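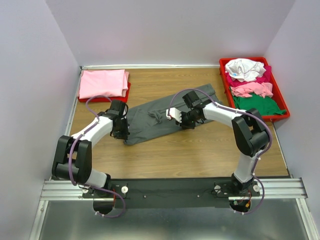
How do you fold pants with a drawstring so they stay folded?

Posted by turkuvberg_mom, 2 May 2019

Okay, I've finally gotten decent at t-shirts and towels, but drawstring sweatpants are beating me. I lay them out flat on the table, fold one leg over the other, and there's always that lump from the knot right where I want it smooth. By the time I have a stack, the whole thing leans over and slides off the shelf. I've got a tiny closet and three kids, so hanging them isn't happening. Do you tie the string? Tuck it? Pull it out completely??

hordiienko_home

I tuck mine! Undo the knot, drop both ends down inside the waistband, then smooth the front with your hand before you fold anything. Leg over leg, push the crotch point in so you've got a straight rectangle, then fold in thirds starting from the ankles. The waistband ends up on the outside and the string is trapped in there. Also, line them up straight with the table edge. I used to fold them lying any old way and they came out crooked every time (took me years to notice, lol).

Muneck40

just roll them

fedora_and_socks

Whatever you do, don't pull the string out. I did that once in July and spent a whole evening with a safety pin trying to get it back through. A loose bow is fine if you're only stacking two or three pairs. For a taller pile I turn every other pair around so the lumps don't all land on the same side.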